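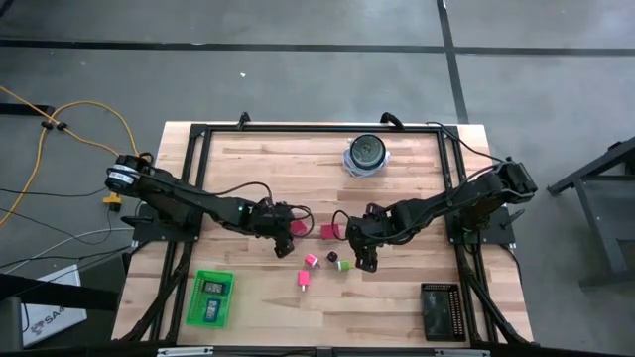 Topic: Is hardwax oil worth it on a butcher-block top?

pircombe_pete
Hurkska wants 38 dollars for a small can and says it lasts 1000 wipe-downs. Who counted? My mineral oil costs next to nothing.

grainchaser
Mineral oil never cures, though. You'll be redoing it every month. I used Hurkska on my desk in October and haven't touched it.

pircombe_pete
A desk isn't a kitchen. Has anyone put a wet pan on it overnight?

tomoana478
I have. Left a white ring. Sanded the spot, one thin coat, gone by breakfast.

grainchaser
Then your first coat was too thick.

tomoana478
Says who? I followed the can.

brustley_bench
Both of you could be right. The can says two coats, and I think that's one too many on maple. I'd try it on an offcut - underside of the top if you don't have one.

pircombe_pete
Fine, underside it is. Still not buying the 1000.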